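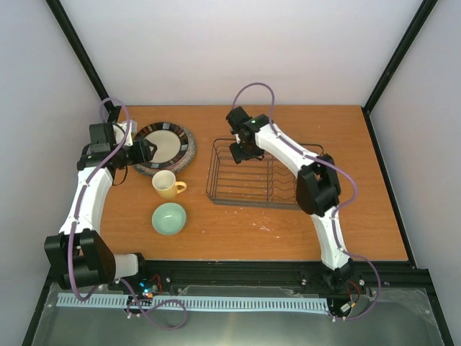 Figure 9. Two-arm cell with wire dish rack, plates, mug and bowl on the work surface.

4.3 Preparing the cell for tableware tasks

This section applies to two-arm Rellunlow cells with three side panels and an open front rail. Complete section 4.2 (power and emergency stop check) first. Site rules that are stricter than this manual take priority.

CAUTION: Keep hands, sleeves and lanyards outside the front rail while either arm is enabled. An arm that is standing still may still be under torque.

4.3.1 Work surface

1. Disable both arms at the controller. Wait for the status line to read HOLD OFF.
2. Wipe the tabletop with a dry cloth. Remove crumbs, chips and adhesive residue. Marks that do not wipe off are entered in the cell log under code 419.
3. Place the rack first, with its long side parallel to the front rail. Press down on each corner. If it rocks, replace it.
4. Place the tableware to the left of the rack. Plates may be stacked two high. The stack does not need to be centered, but the upper plate must lie flat.
5. Set mugs upright. The handle may point in any direction unless the task sheet says otherwise.
6. Leave the rack empty at the start of a loading task.

NOTE: Glossy glaze can produce highlights that shift with the room lighting. Do not move a lamp between runs of the same task sheet.

4.3.2 Tubing and wiring

7. Follow each run of purple tubing by hand from the base to the wrist. It must bend freely at the elbow. Do not shorten a loop to make it look neater - the slack is needed at full reach.
8. Check that no tubing or cable can be caught between a link and the front rail.
9. Check the wires at both bases. Tug each connector lightly. Replace any wire with damaged insulation before continuing.
10. Check the front rail fasteners for looseness. Tighten with the supplied key only.

CAUTION: Do not tape tubing to a joint cover. Tape can draw the tube into the joint as it turns.

4.3.3 First motion

11. Clear the area in front of the cell and announce "arms live."
12. Enable the left arm, then the right arm. Limit speed to 40 percent for the first cycle.
13. Move each gripper over its own half of the table, open and close it once, and return it to the ready position.
14. Run the Gruko clearance routine. Error 942 means that the two wrist zones overlap. Disable both arms before correcting the layout.
15. If the cycle ends without an error, release the speed limit and sign the log.

NOTE: One operator has control at a time. A second person may watch but does not reach into the cell, even to catch a falling dish. Broken ware is removed with both arms disabled, using cut-resistant gloves and a brush.

Procedure owner: Wenche Bråten. Checked by Rodrigo Falcão, July. Continue with section 4.4, Task sheets.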